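March
By Hawi Mersha

3.2 Collecting the folding demonstrations

I'll admit we began with remote control, and I was very keen on it. You sit at a desk, you move a pair of handles, the arm copies you. It works nicely for blocks and cups. For padded clothes it was miserable - I could never tell how hard I was squeezing, and a single fold of a jacket took me so long that I forgot what I was trying to show. So for the Coser set we switched to the hand-held gripper, which you simply carry to the garment and use as if it were your own (slightly clumsy) fingers.

We worked in people's homes and asked them to leave the room as it was. No tidying, no clearing the bed. A policy that has only ever seen a bare table gets upset by a patterned blanket, and we wanted plenty of clutter in the background. 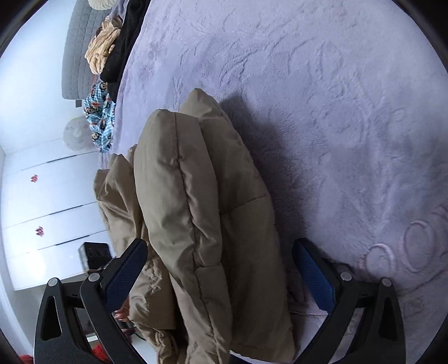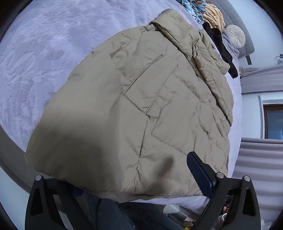

Figure 6. Quilted or padded clothing on a plush bed cover, with the hand-held gripper.

Puffy fabric turned out to be my favourite part of the whole job! It springs back, it hides its own edges, and the seams pull it into shapes you didn't ask for. We told demonstrators to pinch near a seam if they could find one, and to start again if they lost the hem. Thirteen people took part. They gave us 4,000 attempts, and after throwing out the ones with lost tracking or a dropped garment we kept 2,910 for training the Sterus policy.

One thing I'd change is the pace. People sped up as they got comfortable, and the later demonstrations are noticeably jerkier - Section 4.1 deals with how we resampled them.

Contact: Hawi Mersha, Derese group | Copyright the authors | Back to top

Related items
Zellus: grip pads for soft goods
Remote control or by hand? Notes from the Coser pilot
Sterus policy: training details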